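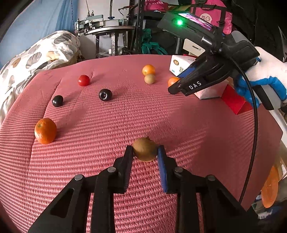 Kiwi in the near gripper, mid-morning, me on one side and the other gripper waiting its turn.

January, late, kitchen light on because the heating and the desk lamp won't run off the same plug.

Fruit day again. Da-eun wants the soft stuff finished before we go back to boxes, so the pink cushion is out and the whole bowl is on it: kiwi, citrus, plums or whatever the dark ones are (she calls them cherries, I say they're too big), the little tomato that rolls if you breathe at it. The task sheet from Koltel says "pick up item, lift clear, hold, place in new position, release." It has a line for each fruit and a box for notes that I don't believe anyone reads. I wrote in it anyway. I wrote "kiwi is fuzzy, grips well, why are we doing so many kiwis."

I'm meant to be teaching. That is the word in the contract, "teaching by demonstration." I squeeze the handle, the fingers close, the machine at the other end is supposed to learn what I meant. I have doubts. What I meant by the first kiwi was to pick it up. What I meant by the last one was to get to lunch. I can't see how it's going to tell those apart, and if it can't, then it's learning my hunger and my bad shoulder along with everything else.

Da-eun says that's fine, they want variety. Everything is variety with them. I drop the tomato – variety. I come in at a stupid angle and have to back off and try again – variety, very useful, keep it. I asked if there was any mistake I could make that would be of no use to them and she thought about it for a while and said holding still. So that's the only sin. I held still for a good bit after that while I thought about it, and she made me do the take over.

900 is the number they want from the two of us for this batch. Good takes only. I did 28 before the first break and felt pleased until I did the sum. Da-eun does them faster but she has smaller hands and doesn't argue with the fruit.

Some things I noticed, for when I'm asked and can't remember:

The orange is harder than the kiwi. I'd have bet the other way. It's wide for the fingers and if you take it a little high it squirts out downward. You have to go in lower than feels right and not rush the close. I can feel in the handle when it's going to slip, a sort of give. Does any of that get recorded? I asked Rafferty and he said the fingers' opening gets recorded and the motion gets recorded and the video gets recorded. I said, and the give? He said it would be "implied." Implied! I'd like to see my landlord take rent that way.

The tomato is easy once you stop being afraid of it.

The cushion cheats. Everything sinks a bit so it doesn't roll as far as it would on a table, and I've started to lean on that, pushing down to steady a thing before I close. Nobody's counter at home is a pink cushion. I put that in the notes box too, and underlined it. If the robot goes into some poor person's kitchen and shoves a plum into the granite I want it on record that I said so.

Two hands is worse than one. I'm all right with the left alone, but when the right has to come in and take the fruit over I forget which squeeze is which, like patting your head and rubbing your belly. The cable doesn't help. I keep feeling it pull when I reach across and then I reach short, and I suppose somewhere a machine with no cable is going to reach short too.

Rafferty called at 2 to say the people at Lemaire had looked at last month's takes and were "encouraged." He used to sell software for Fimeck and he has never in his life reported that anyone was discouraged. I asked what the robot could do now that it couldn't before. Long pause. It can pick up a kiwi, he said, most of the time, if the kiwi is where it expects. I said my nephew could do that at ten months and put it in his mouth after. He laughed but he didn't say I was wrong.

I'll give it this much. In the last 20 or so before we stopped I wasn't thinking about my hand at all, I was just moving fruit, and when Da-eun played one back it looked good. Smooth. I didn't know I moved like that. Whether it means anything to have it copied into a machine I don't know, and I don't trust anyone on a commission to tell me.

Tomorrow more of the same and then the small round beige one by itself, which I've been putting off. Shoulder sore on the right. Need to buy gloves, and tea. Da-eun took the plums home.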